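Subject: Re: [clalunbridge-kitchens] Sourdough starter on the counter or in the fridge?
From: Nyokabi Nyaga
To: clalunbridge-kitchens

Hi all, jumping in on Yolanda's starter question, with a picture first and then far too many words. 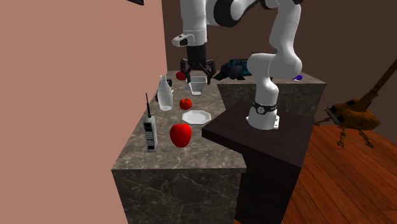

Gray marble counter, small clear plastic container.

Yolanda Cantero wrote:

> I've had my starter going since the end of winter and I keep it on the
> counter next to the bread box. It was great for a while, doubling by
> lunchtime, but now that we're into May it rises like crazy in the morning
> and by supper it's a puddle that smells like nail polish remover. I'm
> feeding it once a day, 50 grams of flour and the same of water. My
> sister-in-law says put it in the fridge and forget about it. Carmela says
> the fridge ruins the flavor. I only bake on weekends and I'm tired of
> throwing out half a jar of goo every day. What do the rest of you do?
>
> Also, does anybody still have the Carretero rye? The store by me stopped
> carrying it.

Yolanda, your starter is hungry! That nail polish smell is what mine does every single year when the kitchen warms up, and the first time it happened I threw the whole thing out and cried a little and started over from scratch (took me most of a month, and then the new one did exactly the same thing). So please don't toss it. Pour off nearly all of it, keep a spoonful, and give that spoonful a big meal. I do 20 grams of old starter to 50 flour and 50 water. The less old stuff you carry over, the longer it takes to eat through the flour, and in hot weather that buys you a lot of hours. If it's still smelly after two or three rounds of that, go to twice a day for a bit.

As for counter versus fridge, I'm with your sister-in-law, sorry Carmela! If you only bake on weekends I can't see the point of feeding it every day. Mine lives at the back of the bottom shelf behind the mustard. I take it out two nights before I bake, feed it before bed, feed it again in the morning, and by that evening it's bubbling away and I can mix the dough. Then a last feed, an hour on the counter, and back in it goes. I've left it three weeks when we were up at my aunt's and it had that gray liquid on top, which I just poured off. Smelled like beer. Made a perfectly good loaf after two feeds.

Now the flavor thing. Carmela and I have been going around on this since before some of you were on the list, and I'll give her this much, a starter that's been cold for a long time does come out sharper for the first loaf. I like it sharp. My kids don't. If yours don't either, do one more feed before you bake and I bet they won't notice.

On the goo, I hardly throw any out anymore. I keep a second tub in the fridge for the extra and scrape everything into it all week, then it goes into pancakes or crackers. The crackers are stupidly easy. A cup of discard, a cup of flour, a good glug of olive oil, salt, whatever seeds you've got. Roll it as thin as you have patience for and bake at 350 until the edges go brown. Abilio posted a version with cumin last fall that was better than mine, so Abilio, if you're reading, would you send it again? I had it printed out and now it's under something.

One thing I'd change is the container, if you're using a jar with shoulders. Straight sides are so much easier to scrape, and you can put a rubber band around the outside to see how far it's come up. Clear matters more than glass, I think. And leave the lid loose! I had one go off like a cork in our old apartment and I was finding dried bits of it on the curtain rod at Christmas.

No luck on the Carretero rye over here either. I've been using the Indale whole rye, which is coarser and drinks up more water, so go a little wetter than you're used to. There's a 300 gram bag if you only want to try it. I've got half of one open and you're welcome to some if you're coming over this way.

Ainhoa, I haven't forgotten your banneton, it's by my front door and has been for ages. Come get it, or I'll bring it next time I'm out your way.

Let us know how the starter does after a couple of big feeds!

Nyokabi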